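Packing work moving to robots, what happens to the rest of us?

Posted in Work and Jobs by hatley_nights

I've been at the same returns warehouse for a good few years now, mostly opening parcels, checking what's inside and putting it back in the right tray. In April our manager told us the firm is bringing in robot arms from a company called Sesix, and that before they arrive some of us will be asked to do our ordinary jobs with a hand-held gripper so the arms can be taught from it. It's an extra 200 pounds a month while it lasts. I don't mind learning something new (I rather like it!) but I can't help feeling I'd be training my own replacement. Has anyone been through this, and what did your job look like afterwards?

Gaber
Take the money and look for something else. They always say no jobs will go.

Ismail Helmy
I do understand the worry, and I had the same knot in my stomach when it came to us at Akus, so let me tell you how it went and you can make of it what you will. We had 3000 short tasks to get through between us, folding, lifting, placing, over and over, and the first week my wrist ached something rotten until a colleague showed me to keep my elbow in. You go slower than you would by hand, and you start noticing things you've done for years without a thought, like how you always turn a box before you pick it up.

As for the job, the arms took over the plain trays and we kept the awkward stuff, the torn bags and odd shapes. Two people moved to looking after the machines and got a better grade for it, but the evening shift was cut and I won't pretend that was painless. Do ask, in writing, about hours, about breaks from the gripper and about who gets first go at the new posts. We left it too late to ask about the last one, and I still regret it. Anyway, I've put up a picture from our floor so you can see the sort of kit and the sort of day it is.

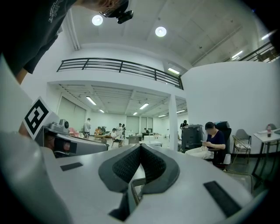
Comments

marlow692
Ask about the extra pay too, Ismail's quite right about getting things in writing. Ours stopped the day the arms were switched on and there was a fair bit of grumbling in the canteen.

teapot2074
Does anyone know if you can say no to the gripper work and stay on your normal duties? My sister's place is starting the same thing and she has a bad shoulder.

hatley_nights
Thank you all, this has been ever so helpful. I'm going to ask about the hours first and see what they say.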